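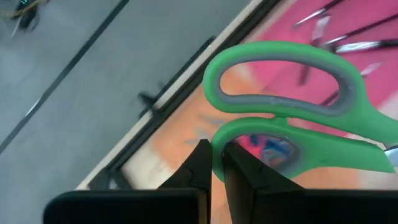 Lemlem Mersha says I should stop cutting my own bangs and start cutting coupons, and that if I'd done it the other way round last year I could have paid for the bus pass by now. She told me this over the fence at seven in the morning while I was in my robe. I said good morning, Lemlem.

13/07/2019

So, Saturday, and the first one in ages with nothing written on the calendar, and I decided it was going to be the day I finally got the money sorted out. I've been saying so since the middle of June. The plan was coffee, radio, kitchen table, every bill we've had since New Year, done by lunch. I found the coffee.

The bills were in four different places. Most were in the blue folder where they belong, a few were in the bread drawer (me), two were in the car (not me), and the water one was being used as a bookmark in a library book I thought I'd returned. So that's a fine on top. I put it on the list.

The big one is still the furnace. We owe Workneh $572 and I've been sending $50 a month, and I had it in my head that we were nearly there. We are not nearly there! I went through the statements twice because I didn't believe it, and I'd skipped April completely. I remember April. That was the month of the dentist and the tire, and I must have thought I'd paid it just from worrying about it so much. They never called or sent a letter, and I felt bad enough that I wrote them a note to go in with the next check. Then I tore it up because it went on for a page and a half and mentioned my mother.

After that I did groceries, and this is where Lemlem was right, which I'm not going to tell her until at least Wednesday. I've been driving out to Clutley for the big shop because everybody says it's cheaper. Fine, the flour is cheaper and so is the cheese. But I come home with a candle every single time, or a pillow, or one of those packs of nice paper napkins for the company we never have. I got the receipts out of my purse and there was a candle on every one of them but one, and on that one there was a fern. The little market in Bunimdale doesn't sell candles or ferns. It sells onions and batteries and some kind of pie. I'm going to try it for a month and see.

The phone was next. I was on hold with Caltell for most of the second pot of coffee, with that same piece of piano music that stops right when it's about to get good and then starts over. The young man who finally picked up was very sweet and found out we've been paying $15 a month for a second line. We don't have a second line. We had one when Mom was living in the back bedroom, and I suppose I never called to cancel it – I guess I couldn't stand to, that winter, and then I forgot it existed. He took it off in two minutes. I sat there a while after I hung up. Then I ate a piece of toast standing at the counter and felt a bit better.

Did the coupons, too. I want that written down. I used the Sunday flyers that were waiting to go out with the recycling, and I cut out coffee, dish soap, cat food (Biscuit only eats the one kind and it's never the kind on sale, but she might change), and a dollar off the crackers Dan likes. Half of them had already expired, which I noticed after I'd cut them. They're in an envelope now with the good ones in front. Lemlem keeps hers in a photo album with little tabs, by aisle. I'm not there yet.

Dan came in from the yard around four and asked what all the paper was, and I gave him the whole speech, April and the candles and everything. He listened very nicely and then asked if this meant no new mower. I said it meant no new mower. He said the old one might go another year if he got the blade sharpened, and went back out to look at it, and I could hear him talking to it through the screen.

Supper was eggs and the end of the potatoes. The folder is back on the shelf, the bread drawer has bread in it, and there's a check for $50 in an envelope by the door with no note. I need stamps. I should have bought stamps in Clutley instead of the fern, though the fern is doing great, it's got three new curly ones coming up in the middle.

Bangs are still crooked. Library opens at noon tomorrow, book is in my bag.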